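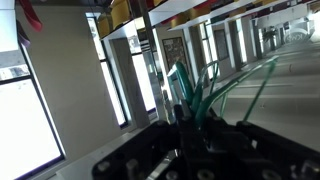

Bring a coat and leave the hanger at home, one visitor to our May swap wrote to us afterwards, and could you please sort out somewhere to put things down while you try them on? We could, and we have.

Stadico, September 30, 2024 – I'm very pleased to say that the Hoserico Clothes Swap is back, and this time we've got proper rails! If you came in May you'll remember the piles. There were jumpers under jeans and jeans under curtains (please, no curtains this time), and by lunch you had to dig for anything in a size 12. We still found new homes for more than 1,100 pieces, so I'm not grumbling, but my back was.

For the autumn swap everything that can hang will hang. Shezi, the hanger people on the Prastotico estate, have given us 2,000 hangers and I have been sorting them in my sleep ever since. Coats and dresses go on the rails by size, knitwear gets folded on the tables, and shoes go in pairs, tied by the laces if they have them.

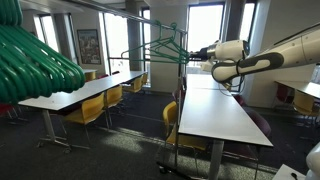
Green hangers on a wheeled clothes rack, with tables and chairs in the room behind.

It works the same way as before. You bring up to ten clean things, you get a token for each one, and you go round and spend them. A winter coat costs the same as a T-shirt – one token – and I know some of you think that's daft, but it saves an awful lot of arguing at the desk. Children's clothes don't need tokens at all.

We had 232 people through the door last time and the queue went right down the stairs, so we're opening an hour earlier for anyone who'd like a quieter look round. Just tell us when you book.

Booking is free through the Hoserico website or at the front desk in Stadico. There are 73 early places left as I write this. Anything still hanging at the end goes to the Prastotico clothing bank, apart from the hangers, which I'd like back please!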